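# 젖은 그릇의 물은 어디로 갈까?
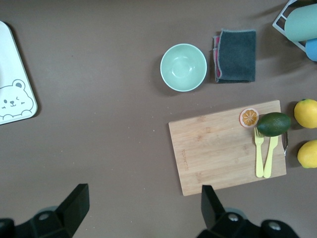

설거지를 마친 그릇에는 물방울이 남습니다. 그대로 두면 시간이 지나 물방울이 보이지 않게 됩니다. 물이 공기 속으로 옮겨 간 것입니다. 이렇게 액체인 물이 기체로 바뀌는 일을 **증발**이라고 합니다. 사진의 연두빛 도는 민트색 그릇처럼 둥글고 오목한 그릇은 똑바로 놓으면 바닥에 물이 고입니다. 고인 물은 얇게 퍼진 물보다 마르는 데 오래 걸립니다. 그래서 오른쪽 위에 보이는 하얀 식기 건조대 같은 곳에 기울이거나 엎어서 올려 둡니다.

## 물은 왜 날아갈까?

물은 아주 작은 알갱이로 이루어져 있습니다. 이 알갱이를 물 분자라고 부릅니다. 분자는 쉬지 않고 움직이며, 그중 빠른 것은 물의 겉면을 떠나 공기 속으로 나갑니다. 기체가 된 물은 수증기라고 하고, 눈에 보이지 않습니다. 물이 끓지 않아도 증발은 일어납니다.

## 빨리 마르는 조건

- 온도가 높으면 분자가 더 빠르게 움직입니다.
- 바람이 불면 그릇 둘레의 축축한 공기가 밀려납니다.
- 공기가 건조하면 수증기가 더 잘 섞여 들어갑니다.
- 물이 넓게 퍼지면 공기와 닿는 면이 커집니다.

장마철에 빨래가 잘 마르지 않는 것은 공기 속에 이미 수증기가 많기 때문입니다.

## 행주로 닦으면?

행주로 닦을 때는 물이 천의 실과 실 사이 좁은 틈으로 빨려 들어갑니다. 물은 그릇에서 행주로 자리를 옮겼을 뿐이고 아직 액체입니다. 젖은 행주를 펴서 널면 그 물도 차츰 증발합니다. 뭉쳐 두면 안쪽이 오래 축축합니다.

## 해 보기

1. 크기가 다른 접시와 컵을 준비합니다.
2. 두 곳에 물을 20mL씩 붓습니다.
3. 같은 창가에 두고 아침마다 살펴봅니다.
4. 어느 쪽 물이 먼저 없어졌는지 공책에 적습니다.

**낱말 풀이**

증발: 액체의 겉면에서 액체가 기체로 바뀌는 일
수증기: 기체 상태의 물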